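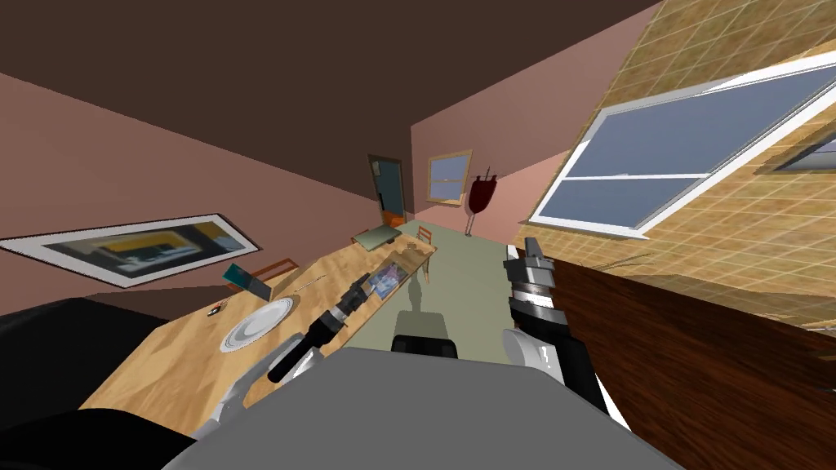 Two robot arms at a long dining table, computer simulation.

Is there a machine yet that can clear a dining table, or should I stop asking?

Sosemstead Help Board > Home and Workshop > Machines
Posted by Luzius Rüegg, 2018-04-21

I help run the dining room at Hawthorne, a shared house with 22 people in it, and every June the same proposal comes back to the house meeting. Someone has watched a video of a robot arm and wants us to put money aside for one. This year it has a name and a savings target, so I have to say something sensible before it goes to a vote.

The job is dull and simple to explain. After dinner the plates go to the kitchen, and so do the forks and knives. Whatever people left behind (books, tablets, toys, the mail) goes on the shelf by the door. Chairs get pushed in. The table gets wiped. The broom comes out for the floor. It takes one person 21 minutes if nobody talks to them. I timed it.

What bothers me is how much of what I'm shown happens on a computer. The table has a plate lying flat on it, a utensil a bit farther along, a little picture book, a chair tucked in behind. I grant that it looks like a dining table after a meal, and that's more than I can say for the clips where the robot picks up a red cube. But no gravy. And I have yet to see one of these demos start with a stack of eight dirty plates with the forks still in between.

What I want to know from people who work with this stuff:

Can a machine do this today, in a room it has never been in, without an engineer standing next to it?

If it can do part of it, which part?

And does practice in a simulated room count for anything once the thing is standing on a real floor? The fans say the robot can rehearse all night for free. My nephew has rehearsed landing airplanes for years and I still won't fly with him.

Please don't tell me to buy a dishwasher. We have a dishwasher. Getting things to it is the chore.

Close-ups welcome too. Once you get down to the fingers, two flat plates with a gap between them, I find it harder to picture the table getting cleared. 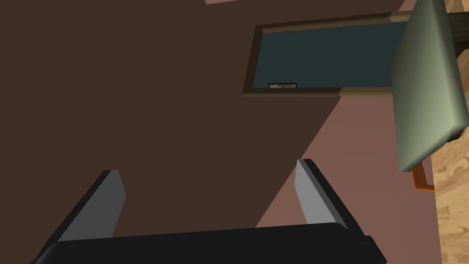 Gebhard Ruchti

I maintain pick-and-place machines at a packing plant in Pradden and I've been doing it long enough to have been promised this a few times over. Short version: no to your first one, a little of it to your second, and some to your third.

On the whole job. Our machines are good. They pick the same tray from the same spot all shift and I'd put them against any person. Move the tray rack by the width of your hand and the line stops, and then somebody calls me. Your dining room moves everything by more than that every night. A chair is in a different place, somebody's bag is on the floor where the wheels want to go, there's a kid. None of that is exotic and all of it is expensive.

On the parts. I'd split your list up by what the object does when you grab it wrong.

Books and toys: the easiest. They have sides you can pinch, and if one gets dropped you pick it up. A slow arm could move a good share of these, with someone checking. A closed book lying flat is already harder than one propped up, and an open one is worse, because you pinch three pages and leave the rest.

Plates: a plate lying flat on a table is a nasty thing for two fingers. There's hardly anything to get under. People slide it to the edge or tip it up with a thumb, and we do it without thinking. A two-finger gripper has to come at the rim at the right angle and then hold a heavy disc by one side. You can do it with a clean plate in a lab. Suction cups are popular for that and they hate crumbs.

Forks and knives: thin, flat, shiny. Shiny upsets the cameras and flat upsets the fingers. I would not hold my breath.

Wiping: moving a cloth around is easy. Knowing whether the table is clean, and pressing hard enough on the dried sauce and not so hard on the rest, isn't.

Broom: see next paragraph, because it's the one people get fooled by.

A handle looks like a gift to a gripper. It's the right shape, it stands up between the fingers, what could go wrong. But having a stick between two fingers and having hold of it are separate matters. If there's daylight down the sides you have nothing yet. Then you close, and it can turn in your grip, or swing, since the weight is all at one end. Sweeping pushes back on it the whole time as well. You and I hold a broom with two hands spread apart for a reason. When you watch a demo, look at what happens after the fingers close, and how long they let it run before the cut.

On simulation. I'm less sour about this than you are. We test every new layout on the computer first, and it catches the stupid things: an arm that can't reach the far end, an elbow that would go through a post. That saves us real money and one time it saved us a window. For learning where to put the arm, I trust it. For learning how things feel, friction and bending and grease and a cloth dragging, much less. Simulated objects are stiffer and cleaner than anything in my kitchen, and the light is simpler too.

So ask the people selling it for one number. How many tries in a real room, and how many of those worked with no hand helping. We had a vendor come to Pradden with a slide that said 1,536 successful grasps. I asked how many were in the building they filmed it in and how many were on the computer. All of them were on the computer. Nice fellow, he didn't hide it, but it wasn't on the slide.

What I'd tell your meeting: keep the money, and look again when someone will bring a machine to Hawthorne and leave it alone with your table for 2 weeks. Put out the plates you really use.

A stick between two fingers, since I went on about handles. Look down both sides of it.

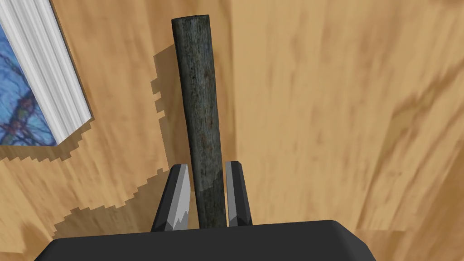 ettonmill

robot vacuum. we've had one at the Etton house for a while and it does the floor fine except under the radiator. pick up the socks first. the table you do yourself, takes no time

also 21 minutes seems long?? get two people on it

Luzius Rüegg (original poster)

@ettonmill The 21 minutes includes the chairs and taking the cloth to the laundry. Two people do it in longer, I've tested that as well, they talk. We had a robot vacuum. It got the fringe of the rug and that was the end of the fringe. But I take the point that it's the one machine on this page that somebody has in their home.

@Gebhard Thank you, the split by object is what I was missing. I'm going to read your plate paragraph out loud. Two things back at you.

First, nobody at our end is asking for speed. If it took four hours overnight and the table was clear by breakfast, they'd call that a success, and I suppose I would have to as well. Does slow change your answer?

Second, one of the supporters says the trick is to change the house to suit the machine. Plates with a lip, cutlery kept in cups, no rug. I said that if I can get 22 people to put their forks in a cup I don't need the robot. He didn't care for that.

Gebhard Ruchti

Slow helps with safety and with breakage. It doesn't help much with not knowing what a thing is. A machine that can't tell a napkin from a letter will throw the letter away at any speed you like. Overnight does mean fewer people walking through, so you'd lose one of the harder problems there, I'll give you that.

On changing the house, your supporter is right, and so are you. It's exactly what we do at the plant. Everything sits in a molded tray so the machine never has to think. It works very well and it would be a miserable way to eat dinner. If you want to try some of it anyway, a bus tub at each end of the table costs next to nothing. Ask people to scrape and stack before they get up. I'd be curious what that does to your 21 minutes.

Luzius Rüegg (original poster)

Tubs go out tomorrow. I'll leave the thread open in case someone has a real machine clearing a real table and is willing to let me come and watch. I'll bring my own plates, and they'll be dirty.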